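# Cuaderno de taller – enseñanza por demostración manual

Junio de 2021. Puesto de la mesa clara, proyecto Imirico.

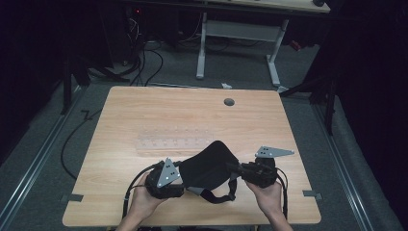
El aparato de mano con sus dos módulos y la banda de tela, sujeto sobre la mesa.

Objetivo de la entrada: dejar anotado cómo estamos grabando demostraciones a mano antes de pasar a las de control remoto, y qué queda pendiente.

**Estado de los datos**

- Episodios grabados desde mayo: 2.831.
- Válidos después del filtrado: 1.868.
- Descartados por saltos en el seguimiento de pose: 174. El resto son arranques en falso, tomas duplicadas o tareas mal etiquetadas. Falta separarlos en la hoja.

Los saltos se concentran en los giros de muñeca hacia dentro. Cuando una mano baja más que la otra no pasa nada, el filtro lo absorbe bien. El problema viene al cruzar las manos delante del cuerpo: la pose del módulo izquierdo se va unos centímetros y vuelve de golpe. Con la política entrenada en Grakumow ese tirón se reproduce tal cual en el brazo, así que mejor tirar el episodio entero que intentar suavizarlo.

**Cables**

Siguen siendo lo más molesto. Hay que dejarlos caer por delante, hacia quien demuestra, y comprobar antes de cada serie que ninguno tira al levantar las manos. Probé a llevar el derecho pegado a la muñeca y se aguanta mejor, aunque a la larga cansa. Stirketti pasó una referencia de cable más flexible – pedir un tramo y probar antes de cambiar los dos.

**Procedimiento (versión corta)**

1. Coger el aparato con las dos manos y mantenerlo quieto sobre la mesa hasta que el registro marque pose estable.
2. Ir a la posición inicial. Siempre la misma altura, a ojo vale.
3. Hacer la tarea a velocidad normal. Los que vienen de teleoperar tienden a ir muy despacio y luego el robot también va despacio.
4. Volver a la posición inicial y cerrar el episodio.
5. Anotar en el momento si ha habido duda o corrección. Al final del día ya no se acuerda uno.

**Comparación con control remoto**

Con el mando remoto de Okoro hicimos alrededor de 100 episodios de la misma tarea. Salen más limpios en pose, pero se tarda bastante más en cada uno y los agarres son torpes. A mano se nota que el gesto es natural, sobre todo en los acercamientos. De momento seguimos con las dos vías y mezclamos al entrenar. La proporción está por decidir.

**Pendiente**

- Repetir la calibración entre los dos módulos y guardar el fichero con la versión, que el último se sobrescribió.
- Grabar una serie corta solo con cruces de manos para ver si el fallo es de oclusión o de sincronía.
- Revisar las correas.
- Pasar a Grakumow la lista de episodios descartados.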